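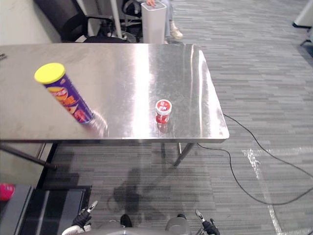
Does a steel table make sense in a carpeted office?

It depends what you put on it, and most offices put crisps on it.

The woman who looks after supplies at Kolldale has been asked this before, and she has stopped being polite about it. The firm bought its snack tables from Plevo, whose brochure promised a surface that "welcomes every break". I asked whether it had.

"It's a table," she said. "It holds jars up. I don't know what the welcoming part was meant to be."

Each one cost £300. She would have spent less, and she isn't convinced by the hygiene argument either. Steel wipes down well enough, she agreed, but the carpet tiles underneath don't, and that is where the crumbs go. "They sold us the top half of the problem."

Then there is the shine. Under the ceiling lights, she said, a polished top throws so much glare that people shift their chairs to get away from it. She showed me a cloth from Hurno, sold for use on brushed metal. I asked if it helped. "It moves the smears about."

We got on to tubs and tubes. She likes a small clear jar with a screw lid, as you can see when it wants filling. The tall crisp tubes she could do without. They fall over, they roll, and the last third is out of reach of anyone with a normal hand. A colleague had suggested a rack. She priced one and went no further.

I put it to her that staff enjoy having something to nibble. She didn't argue, though she doubted the survey that was used to prove it. It went to 617 people across the sites and 200 replied. "Who fills in a form about snacks? People who want snacks."

Would she buy the tables again? She thought about this for longer than I expected.

"I'd buy two, and I'd put them in the kitchen, where there's a proper floor."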